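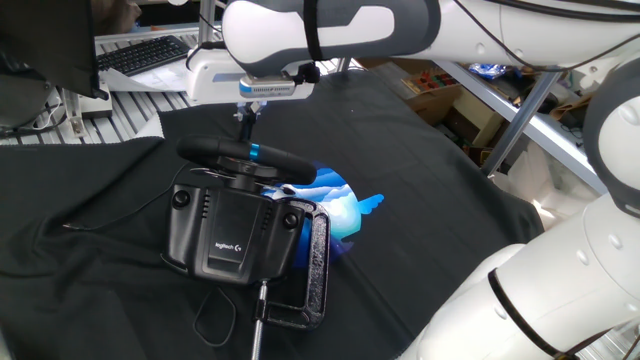

Walia Exporters' Club, small manufacturers' group

Minutes, April 25, 2019

Dima Boutros here, taking the notes again, so blame me for the spelling! We had 12 round the table and apologies from the Inskip lot, who were at a trade fair.

Last minutes agreed, once I'd fixed the bank balance (it's £613, I'd written it upside down somehow).

Apprentices. We spent ages on this one. Indside want to share trainees between firms, seven months in each, and most of us liked it. I said I'd worry about who pays the wages in the gaps, and we went round and round on that. Indside will bring a proper costing next time.

Selling abroad. Didar have had their first order from a German buyer, 58 units, and it took them far longer to sort the paperwork than to make the things. They're happy to show anyone their customs forms – I've already said yes please. 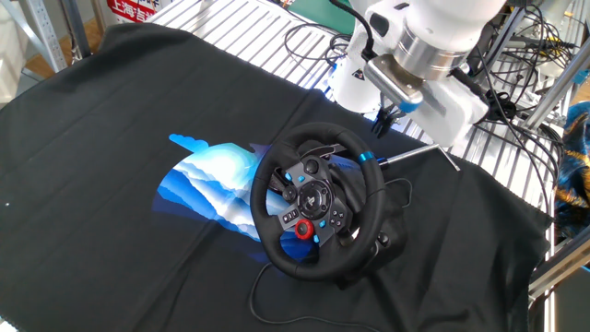

Wheel with its button plate, on the black cloth

Grants. The form is too long and we all said so. I'm writing to the council to ask for a shorter one for firms our size, and I'll send the draft round first.

Any other business. Parking, again. Please don't block the loading bay.

Next meeting in July, same room, date to follow once I've heard back from Inskip.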